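Lirora Sim Kit — your questions, my answers

Hi! I put this kit together, so I get all the mail about it.
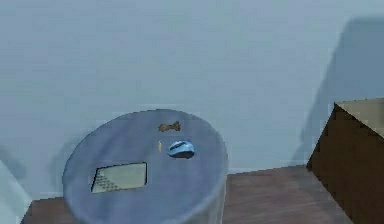 What do I get?
2000 tabletop layouts and 70 small objects, ready to load.

Can I swap the furniture?
Sure! Tables and cabinets are separate files — drag in your own if you like.

Does it work with Tazi?
Yes, version 3 and up. Version 2 opens it but loses the shadows.

Do I need a real arm?
Nope, you can train and test on a plain desktop.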